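Shelf Cell Maintenance Meeting, Nisley site
2024-10-11, 8:30 a.m., back office
Present: cell operator, maintenance tech, controls, store liaison from Garrido

1. Minutes of last meeting
Accepted. The spare vacuum hose has come in and is on the parts rack.

2. Picker arm condition
Cycle counter read 2,816 at Thursday shutdown. Wrist joint was greased at the 300-hour mark. Cups 2 and 4 lose suction on round packs and the lips are worn. Cluker quoted for a softer cup. Maintenance wants to try one set before ordering more. Agreed.

Controls reported two stops on the same fault, arm short of tray height. The shelf had been leveled after the last teach and the offsets were never redone. Tech will re-teach all tray positions and save the old program under a separate name.

3. Sausage trays
The arm is taught to expect sticks lying flat, with nothing above the tray lip. Sweet corn sausages are the worst for this, as the sticks at the front slide out of line. Agreed that the top layer is pressed and straightened by hand before each run, starting at the back of the tray. Thick red sticks stay lengthwise in their own tray. Hanging bags that overlap a tray are to be moved up one hook. Store liaison will pass this on to the Garrido night crew.

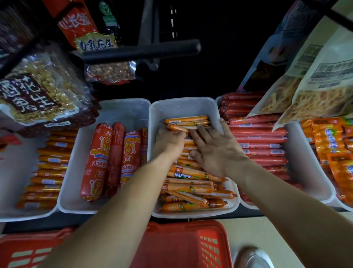
4. Camera and lighting
Glare on the glossy casings still gives bad edges. Tolis is to send a polarizing filter. Exposure stays as is until it arrives.

5. Next meeting
Date to be set once the new cups are fitted. Full service remains planned for January.

Closed 9:10 a.m.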